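Section 6: Teaching Brumden where the cups are

Right, by now you should have Brumden installed and talking to the arm, and you've been through the joint limits in section 5 (if you skipped it, do please go back, I'll wait). This section covers the perception side: getting the software to find things on the table, give them sensible names and hand the whole lot over to Ostness, the planner. I've set this up more times than I'd like to admit, so most of the notes are things I got wrong first.

What you need running before you start

The Brumden core, version 2.19 or newer.
The Muriithi camera bridge, with both the wrist camera and the fixed camera showing green in the status bar.
A copy of the Harngate object pack. It's 707 MB, so start the download before you put the kettle on.

6.1 Check the wrist view

1. Open Brumden and choose Views, then Wrist. Wait for the picture to settle. The exposure hunts up and down a bit at first, more so on a pale table.

2. Jog the arm by hand until the cup you care about sits low down between the fingers. I like to see a bit of both fingers, even if one is only a sliver at the side. The software uses them to work out where the grasp centre is.

3. Press Lock exposure. If you forget this, every shadow that crosses the table will nudge the brightness and your colour matching will wander off with it.

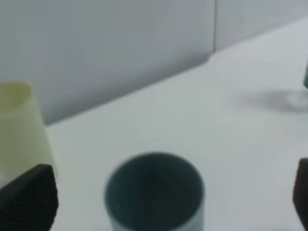
Do I have to redo the finger mask every time I move the arm?

Only when you change the fingers or knock the camera. The mask is tied to the wrist, so it travels with the arm and stays good wherever you go. If you swap the pads, run Tools, Rebuild mask, and give it a minute.

Note: things that only just poke into the wrist view will be listed as "partial". Leave them alone. Brumden keeps them as obstacles for Ostness and won't try to pick them up, and that's exactly what you want at this stage.

6.2 Label the table from the fixed view

Now for the fun part! The wrist camera is lovely for the last stretch of a grasp, but it's hopeless for an overview, so the labels come from the fixed camera.

4. Drive the arm to its park pose. It must be right out of the fixed view, fingers and all, or the background fit will treat it as furniture.

5. Choose Views, then Fixed, and press Fit table. Brumden looks for one flat surface and draws a line where it thinks the back edge is. If your table has a cut-out at the back, like mine, tick Allow uneven edge. Otherwise it draws a straight line through the dip and thinks there's table where there's only a gap.

6. Press Find objects. On my layout I expect three cups and a bottle in the list: yellow-green, teal, clear with the blue sleeve, and the water bottle. Names are up to you but keep them short, as Ostness cuts them off in its own display (I've asked for this to be fixed – no luck so far).
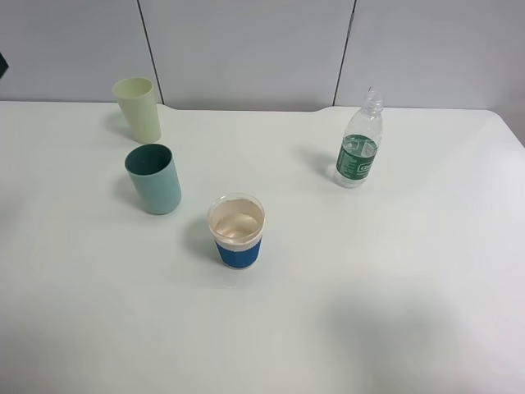 Once the names are in, click through them one at a time and look at the outline each one gets. Solid coloured cups nearly always come out clean. Clear plastic is the troublemaker. The depth reading goes straight through it and the outline shrinks down to whatever bit the camera can get hold of, often a sleeve or a label. For those, open the object's settings and switch Shape source from Depth to Outline. It's slower, but the height comes out right and the planner won't try to sweep the arm through the top of a bottle.

Caution: don't hand an open container with liquid in it to the planner on default settings. Tick Keep upright for each one, and set its speed to Gentle. The default moves are brisk, and your electronics are probably closer to the table than you think.

7. Go to Shadows and set the filter to Medium. Big soft shadows can turn up as ghost objects, usually flat and very wide. If you get one, raise the filter a notch and press Find objects again. High is too much for me, and it starts eating the darker cups.

8. Press Save layout. You'll get a file with the date and a layout number (my last one was 2,893, which tells you how often I press that button). Then compare the saved view with the live one. The outlines should sit on the objects with no drift. If they've all slid the same way, something has bumped the fixed camera and you'll need to go back to step 5.
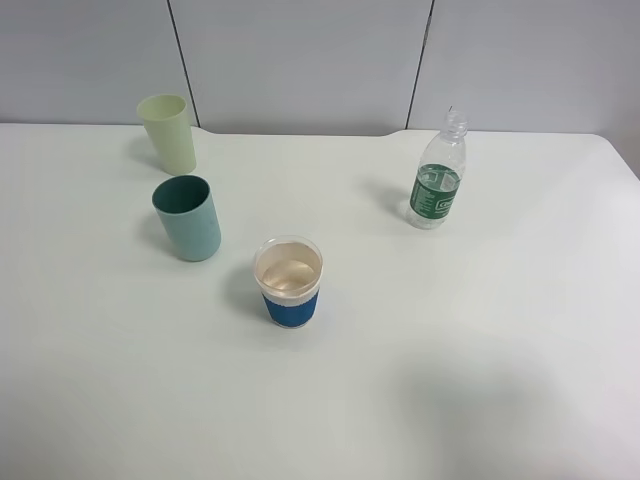 6.3 Send the layout to Ostness

9. With the layout open, press Send to planner. Ostness should show the same names in the same order. If the list arrives empty, check that both programs are set to the same units. Mine once sat in inches for an entire afternoon.

10. Pick one object, choose Dry run and watch the path on screen before you let the arm do anything. Keep a hand near the stop button for the first real move.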